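Chapter 4
Household Textiles and Their Care

In most homes, more money is spent on cloth than people realize. Bedding, towels, curtains and clothing all wear out, and how fast they do so depends on the fiber, the weave and the way they are washed. In the town of Finel, a survey of 177 households found that bedding was replaced less often than any other textile except rugs.
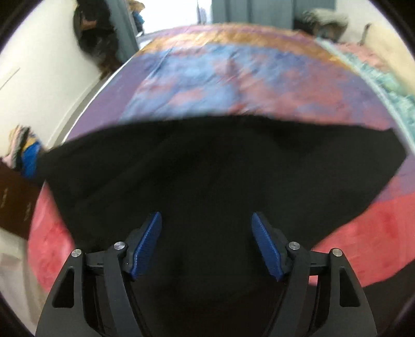 Fibers fall into two main groups. Natural fibers come from plants and animals; manufactured fibers are made from wood pulp or from chemicals. Cotton takes up water easily and stands up to hot washing. Polyester takes up very little and dries quickly. A blend of 60 percent cotton shares some of the traits of both.

Dark dyes call for separate washing until the extra color has come out. Section 4.3 covers dye types and the Kandasamy rub test.
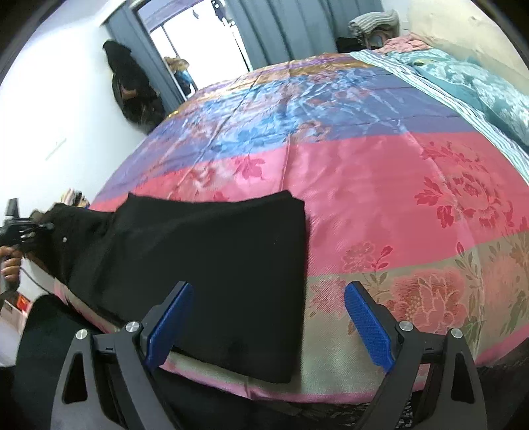 Ravindran Lobo

Before starting Section 4.1, read the care labels on three items at home and copy the symbols into your notebook. You will need them for the exercise on page 92.

Key terms: fiber, yarn, weave, blend, colorfast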